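Grippers go head to head over the laundry, and the laundry is holding its own

October 30, 2018

Two robot grippers have been competing since July for the honour of picking up household cloth, and the engineers running the contest say they are close to naming a winner. The cloth would like it known that it has not conceded.

The trial is being run by Nirkmont, a small automation firm that wants a hand for a home-help robot it hopes to sell to care providers. It has narrowed the choice to the Zindon, a pair of stiff plastic fingers that close like tongs, and the Ccori, a softer design with padded tips and a price to match. Both bolt on to the same arm, both are driven by the same Trelum controller, and both have now had 2,593 attempts at lifting a towel, a shirt or something in between.

"Everyone assumes the hard part is glasses and eggs," said Eliécer Tello, who leads the testing. "A glass stays the shape it was when you looked at it. A towel has other plans."

Most gripper tests are done on a bench, with a block of known size sitting on a marked cross. Nirkmont did those first and both hands passed with such ease that the results were filed and forgotten. The firm then moved on to soft furnishings, where things became more interesting and the swearing, by several accounts, more inventive. Upholstery gives way when a finger presses on it, so a hand that stops exactly where it was told to may still arrive with a fistful of sofa.

The wrist camera has been on trial too. It sits low and looks out along the fingers, so whoever is reviewing a run gets the hand's own opinion of the job. With the jaws apart, the view leaves plenty of room for the target, provided the target is in the middle. In one of the views from the sofa runs, the red cloth with its white stripes and the white cloth bunched up with it are well off to the left, and the open fingers have nothing between them but the prospect of grey cushion.
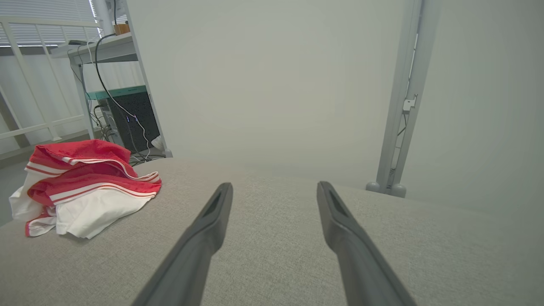

Scores so far

On plain lifting, the Ccori is ahead. Its padded tips drag the top layer of fabric upwards before they shut, and it came away with at least something on most attempts. The rules count a pick as good only if the cloth stays off the surface for the whole carry and lands in the bin at the end of it. A corner trailing over the edge of the bin is allowed, after what Tello called "a long afternoon of arguing about sleeves".

The Zindon is less reliable with a flat towel and noticeably better with a heap. Its narrow tips go down into a fold where the fatter hand tends to sit on top and squash. It also lets go when asked. The Ccori dropped points for 147 runs in which it carried the cloth perfectly well to the bin and then kept it, waving it gently over the rim until the controller gave up and called time.

Separating two pieces remains beyond either of them. Asked for one item from a mixed pile, both hands usually deliver the lot, which would be a fine result if the washing instructions agreed.

Dirceu Brandão, who looks after the control side, has been trying to close the gap with software. His latest change lowers the hand in smaller steps and checks the motor load after each one, backing off when the cushion starts to push back. It has cut the number of sofa grabs sharply. It has also stretched the average pick to 45 seconds, a pace he describes as "thoughtful".

"My mother watched a run and asked whether it had finished," he said. "It hadn't started."

Then there is wear. The pads on the Ccori are meant to be changed every 800 picks and begin to shine well before that, at which point they slide off cotton as if embarrassed by it. The Zindon's fingers have so far needed nothing beyond a wipe and the removal of lint.

Nirkmont plans one more round, using the slower descent on both hands and adding fitted sheets. Tello voted against the sheets and was overruled. The firm will choose its gripper once those runs have been scored, and the losing hand will go back to blocks on a bench.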